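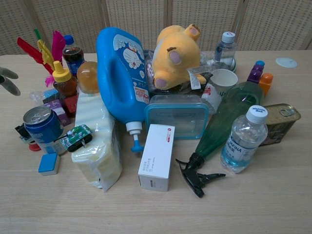

December, 7:40 am

Started the second round of the adhesive residue work this morning, and I want to write down where I stand before the numbers start pushing me around. The claim from Martens is that their new label adhesive comes off any household plastic in cool water with no scraping and no film left behind. Kasun believes it, or wants to. I have my doubts, mostly because "any household plastic" covers a lot of ground. A label on a big blue detergent bottle, like the one lying on its side on the table with its cartoon cat label and a second, smaller label lower down, sits on a molded surface that somebody will grab with soapy hands for months. A label on a flat test coupon has an easy life by comparison. Martens tested coupons. All of their nice charts are coupons.

What we did in round one, for the record. Cut strips from old bottles, stuck on the sample labels by hand with the rubber roller, left them overnight, soaked in tap water in the gray tub. Lifted at one corner with the tweezers and pulled slow. Results were good, suspiciously good. Bart said I should be pleased. I told him overnight is nothing. An adhesive keeps flowing into the surface for weeks and the peel you get on day one tells you how it behaves on day one.

So round two is aged strips. Kasun put 400 strips in the warm cabinet before he went on leave and I took out the first batch today. Noted straight away: the cabinet log has a gap in it. The pen ran dry or the paper jammed, and there is a blank stretch where I have no idea what temperature anything was at. The strips may have been fine. I'm writing it here so that when the results look odd we remember this and don't invent a chemistry story to cover a chart recorder problem.

9:15 am

Soak one. Tap water, no agitation. Watched the first tray instead of walking off, as I should have done last time. Edges start to lift early on the smooth strips and I'll give Martens that much. On the textured strips almost nothing moves. The water gets under the paper, the paper goes soft, and then you have wet paper over a layer of glue that hasn't let go at all. If you pull it then, the face tears and the tacky part stays put. A person at a sink would call that a failure and they'd be right.

Weighed the strips before and after, dried between. The balance was drifting again. It settles if you leave the draft door shut and keep your elbows off the bench, but it makes for a slow morning. Worst residue so far was on strip 284, which is a textured one from the Tolldale stock. Held it to the window and you can see the whole outline of the label in glue, corners and all. Bagged it separately.

Question for Kasun: were the Tolldale strips wiped with alcohol before the labels went on? Your sheet has a tick in the column but it's one tick with a long line drawn down through the rest, and I've learned to distrust long lines. I do it too.

11:30 am

Bart came by with the Mimell leaflet. They sell a citrus remover and the leaflet says it "dissolves all adhesive residue in seconds." Tried it on four of the bad strips. It smears the glue around and makes it orange-smelling. After a good rub with a cloth it does come off, but so does it with cooking oil, which I tried on four others to be fair to both. Couldn't tell the two sets apart by touch or by the powder test. Did not tell Bart which were which and he couldn't sort them either. He got three out of eight.

Powder test, since I keep getting asked: shake talc over the dry strip, tap it off, look for where it sticks. Crude, but it finds film you can't feel. I would like a better one. The contact angle rig over at Kodville would do it properly and they've said we can have an afternoon on it, though they've said that before.

Peel force. Ran the textured strips on the small pull tester. The load cell is rated for 500 grams and a few of the aged ones went off the top of it, so those get entered as "over" and no number. Please nobody average the "over" ones in as 500. It happened in the spring and it took me an evening to find out why the means looked so tame.

2:20 pm

Back from lunch, second soak, this time with a drop of dish soap. Better. The textured strips let go in larger pieces and the film is thinner. But Martens says cool water, full stop, and soap is not cool water. If the honest instruction is "soak with soap and then rub," then most of the cheap adhesives we looked at last year could carry the same words on the box. I'd want to see ours against one of those, side by side, before anybody writes "breakthrough" in a report again. The draft has that word twice. I've crossed out both.

Also the question of water hardness. Ours is hard here -- the kettle is proof enough -- and I have no idea what they used. Their sheet says "water." Will email and ask. I expect to get the brochure back.

One thing that does count in their favor and I don't want to bury it: on smooth strips, aged or not, I've found no film at all by powder. None. That's better than I predicted in the margin of the last entry, where I wrote "will fail by week two." It hasn't. Leaving the margin note where it is.

4:05 pm

Thinking about sample size on the drive back from the post office. Kasun wants to go to 2000 strips for the final round so the plot looks convincing. I'd sooner do far fewer and get the prep right. A big pile of strips that may or may not have been wiped is still a pile of strips that may or may not have been wiped. What we're short of is surfaces. Everything so far is flat or nearly flat. Nothing with a shoulder, nothing with a tight curve, nothing that has been squeezed. A label on a squeeze bottle gets bent every day and I'd guess the edges lift, let in dirt, and then the dirt ends up glued down. Guess only.

To do:
Fix or replace the chart recorder pen
Ask Kasun about the alcohol wipe
Email Martens re water, and re which plastics exactly
Cut strips from the shoulder of the bottles as well as the sides
Blank strips, no label, through the whole soak (we skipped these, my fault)
Bigger load cell, ask Bart who has one
Talc is nearly out

Trays two and three are still soaking, lids on, left of the sink. They want pulling at 8 tomorrow and I won't be in until ten, so Bart, if you're reading this, tweezers are in the mug. Pull slow and write down what you see before you look at my column.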